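Zawadi Chege
24/08/2025

1/ We got the water bill for the first full quarter in the Gilargate house. 46 percent higher than at the old apartment, same people, same habits. So I spent a month reading the meter.

2/ Method: read it before bed, read it when I get up. Nobody runs a tap in between. If the number moves, something leaks. Ours moved every night.

3/ First suspect was the toilet. Put food coloring in the tank, wait half an hour, don't flush. Color in the bowl means the flapper is bad. Ours was bad. New flapper, fifteen minutes of work.

4/ I checked the laundry too. The hose connections were dry and the machine doesn't fill when it's off.
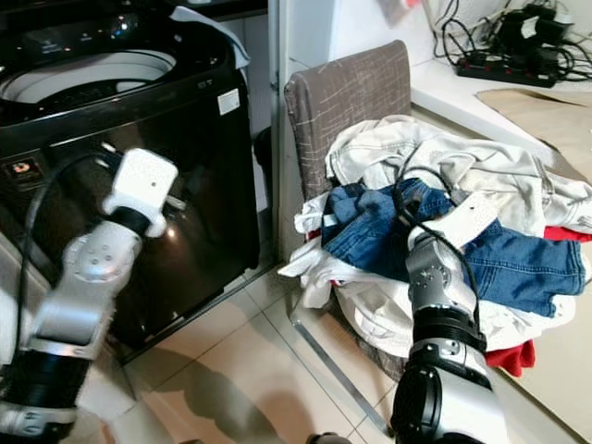 Top loader, lid up.

5/ After the flapper the overnight number still moved, only slower. That left the yard. The line to the back spigot runs under the path and the previous owner, Mr. Mugo, had no drawing of it.

6/ Shut the valve to the yard line for two nights. Meter stood still both nights. Opened it again and it crept. So that was the second leak.

7/ Plumber dug up a short stretch and replaced a fitting. We lost 400 gallons in the last week before the repair, going by my readings.

8/ Laundry habits haven't changed. We still wait for a full load, and towels go in separately.

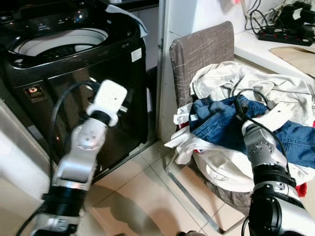 The washer, cleared as a suspect.

9/ I've asked the water company for a leak adjustment. They want the plumber's invoice and two readings. I'll post the answer in September.

Comments

Mercy Kimaro: Did the food coloring stain anything?

Zawadi Chege: No, it was gone after two flushes.

Eoin Ó Gríofa: Same problem with our yard line. Took us a year to find it.

Eirini Liapis: Reading mine tonight.

Contact | © Zawadi Chege | Back to top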